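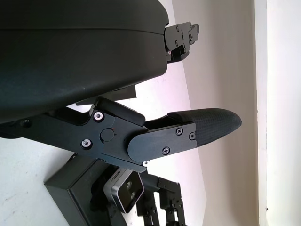
Slide 1. Wrist camera view: gripper finger and textured fingertip pad, depth camera module below.

Speaker notes, Lesego Magagula, Devmont, 08/08/2023

Leave the slide up while people sit down. Start when the door closes.

Opening. I work on teaching arms to do bench tasks by having a person drive them first. Today is about the driving. Training gets one slide at the end.

Point to the fingertip. Everything the operator does ends up at that pad. If the pad goes in at a bad angle, the recording teaches a bad angle.

Two ways to show a task. By hand: you hold the arm and move it through the job. Good feel for contact, but your own hands get into the camera view. By remote control: you sit at the Grimerska station and the arm copies you. Clean view, less feel. We use remote for most tasks and hand guiding for insertion.

Numbers. 929 recordings so far on the Jilberg sorting task. We threw out 228. Most of those were operators pausing to think with the gripper half closed. Say this slowly, people always write it down.

What we changed. Operators now do four practice runs before we record. They also plan the grasp before they touch the controls. Sessions are capped at around 2 hours, with a break whenever they ask.

Wrist view. Ask the room: could you do the task from this picture alone? If the operator needs to look across the room at the arm, the policy is missing something the operator had. Wait for answers.

Skip the Kruger comparison if we are past the halfway mark. It is in the handout.

Last slide: training results, then plans for September. New operators, same task, same arm. Questions.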